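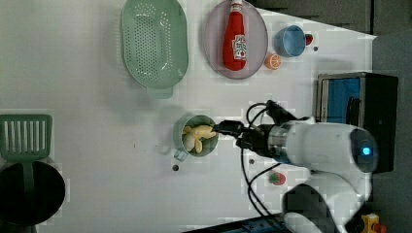
Play kitchen pieces get their own shelf at Gralleck Toy Library

Home News Events Borrow Opening Hours Contact

Families in Gralleck will be able to borrow play kitchen things all year round starting in December, when the toy library on Verkis Street opens a new shelf given over completely to pretend food, plates, cups and all the other bits and pieces that children seem to want the minute they see a grown-up making lunch.

Up to now the kitchen toys have been kept in two big tubs in the back hallway, mixed in with train track and dress-up hats, and anybody who wanted to take some home had to ask for the tubs to be carried out and then dig. Parents did dig, bless them, sometimes for a good long while with a toddler on one hip, but plenty of others never found out the toys were there at all. The new shelf will stand just inside the front door, low enough for a three-year-old to reach, and the pieces will go out in cloth bags made up as small sets.

Kornél Szilágyi, who runs the toy library, spent most of an afternoon trying out different sets on a white table to see what belonged with what. There was a green mug with a toy banana in it, a lavender-gray plate with a red ketchup bottle laid across it, a light blue cup, a strawberry, an orange slice, and a big pale green colander with rows of little holes in the bottom.

"The colander is the one I'd fight for," Szilágyi said. "You can have the nicest play food in the world, but give a child something with holes in it and that's the morning taken care of. We had one little girl who wore it as a hat, washed the strawberry in it, and then asked if she could take it home for her grandmother."

The collection will start out with 306 pieces. Many of them came in over the summer, after a note went up on the door asking people to look under their beds and behind their couches, and the rest were bought with $700 raised at the spring rummage sale in Katayama Hall. Some of the gifts came with stories attached, and one family sent along a shopping list, in crayon, that their son had written for his own pretend store before he outgrew it. The list will be pinned up beside the shelf – it asks for bananas twice.

Each bag will hold something to serve on, something to drink from and a handful of food, and the staff have tried to make the food in a bag go together, more or less. A breakfast bag and a fruit bag are settled. A picnic bag is still being argued over, mostly on the question of whether ketchup counts as picnic food or belongs with supper. Borrowers are welcome to swap a piece or two at the desk if their child has a strong opinion, and in Szilágyi's experience they usually do.

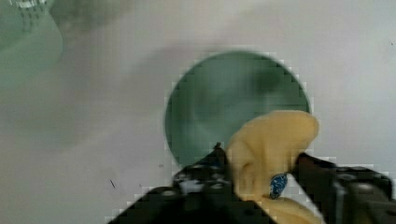 A soft yellow piece and a green plate at the toy library.

Bags may be kept for three weeks and renewed once, the same as the puzzles and the building sets. Hard pieces should come back wiped clean. Soft ones are best left out of the dishwasher, please, and if something gets spilled on them it is fine just to say so when you bring the bag in. Lost pieces don't carry a charge. A strawberry that turns up in a coat pocket next spring can be dropped through the slot in the door, and it will find its way back to the right bag.

The toy library has 350 member families at the moment, a good many of them from the Wetus side of the river, and it is hoped the shelf will bring in a few more from the newer streets up the hill. Membership is open to anyone with a child under eight, and that includes grandparents, neighbors and people who look after other people's children for a living.

There will be a small get-together on the first morning, from 9:30 until lunchtime, with coffee for the grown-ups and a couple of low tables set out so the children can try the sets before choosing one. Real orange slices will be served along with the other kind, and parents of very young guests may want to keep an eye on which is which.

Donations of play food and child-sized dishes are still welcome at the desk during opening hours. Szilágyi would especially like to hear from anyone with a spare toy teapot, with or without its lid.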